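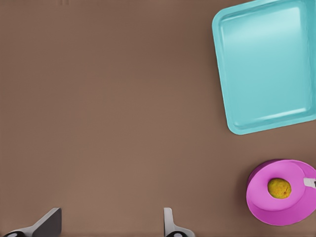
Lakulmont Table Challenge

The Lakulmont Table Challenge is a yearly student robotics contest run out of Gritville, for teams from high schools and two-year colleges. All rounds take place in simulation. Teams write control code for a two-finger arm that has to move food and dishes around a tabletop. No hardware is shipped or built.

History

Started by Masanobu Nomura, then teaching an evening programming class in Gritville, as the end-of-term project for that class. First run had 7 teams, all local. Opened to outside schools the next year, when Josée Landry took over the entry rules and the web page. Early rounds used plain blocks. Dishes and fruit came in later – Landry wanted tasks a parent could follow from the back of the room.

Format

Teams get the starter code on 8th May and finals are held in July. Between the two there is an open practice period, with a limit of 3,000 logged attempts per team. Attempts over the limit are not scored but still run.

A task is given as one short line of text, for example "put the lime on the tray". Tray, bowl and other items are moved and turned between attempts, so fixed positions don't work for long. Some layouts put a dish partly outside the camera view. Table color and lighting also change. A typical layout has a turquoise tray, a pink bowl with a piece of round fruit in it, and a wide stretch of bare brownish table.

Teams of two to five. One adult mentor allowed, who may not write code.

Scoring

Each final task is worth up to 99 points. Points for the grasp, for the lift, and for the release in the right place. Points off for tipping a dish or pushing it off the table. Time is only used to break ties. Fruit that rolls out of the tray after release counts as a miss, a rule that has been argued over more then any other.

Software

The first simulator, Nyanda, was written mostly by Akihiko Yagi and ran on the class computers. It was slow, and round objects sometimes sank into the bowls. Replaced by Flakora, which is still used. Flakora draws smoother shading and handles rims and curved dishes better. Shigeru Nagano maintains the object set – trays, bowls, utensils, fruit.

Notable results

The highest practice count before the limit came in was 4,000 attempts, by a team mentored by Jarlath Fahy. They placed fourth. The limit was added the folowing year. Fahy later joined as a judge and wrote the current tie-break rule.

See also

Flakora
Nyanda (simulator)
Gritville evening classes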